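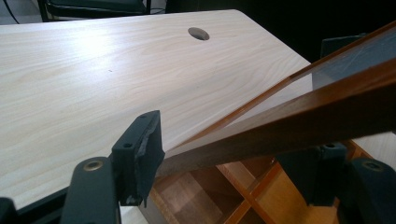
Hand-held gripper at the table, with the wood-framed glass panel.

Open Day at the Kement Workshop: Your Questions

Last updated 10/22/20

We have had a lovely number of emails since the open day went up on the Ploltimville community calendar, and many of you are asking the same things, so we have gathered the answers on one page. If yours isn't covered, write to us anyway. We like getting mail.

What will I see if I come?
Mostly people working with hand-held grippers, the black two-sided kind in the photo at the top. A person holds the tool and moves ordinary household things with it, and the recordings go toward teaching a robot arm to do the same job. The glass panel is one of our harder pieces, and Juraj Skála will talk a bit about why see-through things give cameras so much trouble (he can go on about this for a good long while, so do stop him if you have a question!).

Will there be a robot arm running too?
Yes, in the Thiele room across the hall. The arm runs for a short stretch, rests while we chat, and then runs again. If you walk in during a rest, stay put and you'll catch the next one.

Can I try the gripper myself?
Please do! We set out softer, lighter things for guests, so you won't be handed a pane of glass on your first go. It feels clumsy for the first minute or two and then your hand sort of settles into it. Left-handed visitors are very welcome, the tool works either way.

Do I need to know anything about robots?
Not a bit. Last April we had a retired baker, a whole scout troop and a gentleman who had come in looking for the dentist, and they all stayed for the talk.

Is it all right for children?
Children are welcome with a grown-up. In the Thiele room we ask everyone to stay behind the yellow tape while the arm is moving, and little ones need to be holding somebody's hand.

How long does a visit take?
The guided part is 70 minutes. After that you can wander back to whichever table you liked best.

Do I have to sign up?
For the guided part, yes, as each group is limited to 27 people. Send us your name and how many are coming. You can drop in on the tables without signing up at all.

What does it cost?
It's free, and so is the coffee.

Where do I park?
The Fanduvmont lot behind the building is open to visitors all day. Come in by the side door, the front one sticks.

May I take pictures?
Of the tables and the tools, gladly. Please ask before you photograph other guests, and leave the flash off near the arm.

I can't make it this time. Will you do another?
We hope to hold the next one in spring. Send us a note with "open day" in the subject line and we'll put you on the list.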